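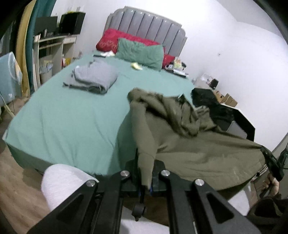

去法院旁听刑事案件庭审,比大多数人想的容易得多,我第一次去完就上瘾了!这篇把我的流程写全,照着走一遍,你也能安安稳稳坐进旁听席。先从前一晚说起:我习惯把要带的东西全摊在床上过一遍,床上本来就堆着叠好的灰色布料,几张白纸放在靠床头板那一端,第二天出门前扫一眼就能拿齐。必带的只有身份证原件,纸质笔记本和笔看法院规定,多数地方允许。

第一步,查开庭公告。
打开法院官网或者公告栏,找“开庭公告”,里面有案号、案由、时间和法庭编号。新手建议挑公开审理的盗窃、诈骗类一审案件,事实清楚,节奏也好跟。涉及国家秘密、个人隐私的案件,以及审判时被告人不满十八周岁的案件不公开审理,就别跑空了。

第二步,打电话确认。
庭期说改就改,我吃过亏。报上案号,问三句:还开不开、旁听席有没有名额、要不要提前预约。社会关注度高的案子,80个座位也可能一早发完。

第三步,提前到场安检。
我一般提前50分钟到。打火机、刀具、喷雾都过不了安检,水杯有的法院也要寄存。手机先关机,交不交听法警安排。

第四步,坐下以后怎么听。
顺序大致是:核对身份、宣读起诉书、讯问被告人、举证质证、法庭辩论、最后陈述。我最喜欢举证质证这一段,公诉人一份份出示证据,辩护人当场提意见,比电视剧好看太多了!记笔记时在纸中间画一条竖线,左边写控方,右边写辩方,回家一对照,争议点清清楚楚。
全程不能录音录像,不能拍照,不能鼓掌、插话或随意走动。法官入庭和宣判时要全体起立,跟着旁边的人做就行。

第五步,追结果。
很多案子不会当庭宣判。把案号记下来,之后留意宣判的开庭公告,或者到裁判文书网搜一搜,不过并非每份判决都会上网。我十月听的一个诈骗案就是这么等到结果的,读判决书的时候,庭上那些来回交锋全想起来了。

想写旁听记录发出来的朋友,当事人一律用化名,判决生效之前别写“罪犯”,写“被告人”。我的第一篇写了将近700字,朋友Seo-ah Koo看完圈出四处“罪犯”,改得我脸红。

还有哪个步骤没看明白的,在评论里留言,我看到就回!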